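Project Report: Teaching an Arm to Tidy a Desk
Team Cluma — Evie Catterall, Jade Clegg, Leanne Crabtree
13 Oct 2023

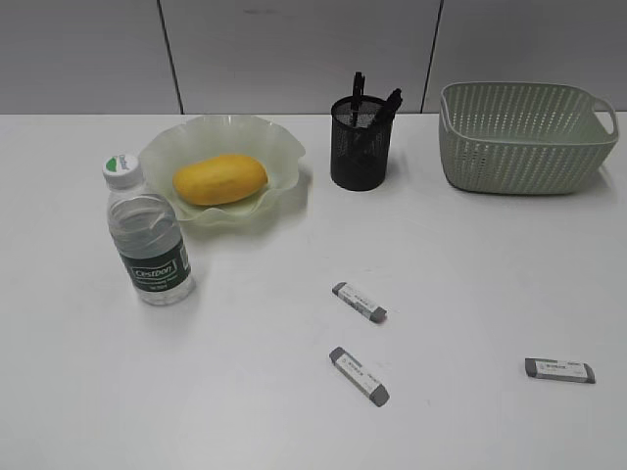 Our project started in May, when Leanne wanted the club arm to do something useful between competitions. We picked desk tidying, which sounded easy! The job is to pick up small loose things and drop them in the right container without knocking anything over. Our practice layout has three erasers lying at different angles near the front, with a mesh pen holder, a green basket and a glass bowl with a piece of yellow fruit in it farther back. The erasers go in the basket. Everything else should stay put, and the water bottle on the left is the one we worry about most.

Jade wrote the detection code and I did the grasping. Finding an eraser was fine from the first week, but working out which way it pointed took much longer. The white middles blended into the white table, so the program kept seeing two little grey blobs and calling them separate objects. Jade fixed it by pairing up the ends and drawing a line between them — we all cheered when the angle came out right.

For training we used 1089 labeled pictures. Leanne labeled most of them (thank you, Leanne!!) and moved things a little between shots so the model wouldn't just memorize one table.

We ran 60 trials on the final version. Four ended with an eraser dropped on the way to the basket, and in two the arm never closed on anything. The bottle survived every time.

Next we want to try the pens. Mr. Holroyd thinks the mesh will confuse our depth readings, and he's probably right, but Jade already has an idea about filtering it out and I can't wait to test it.

Evie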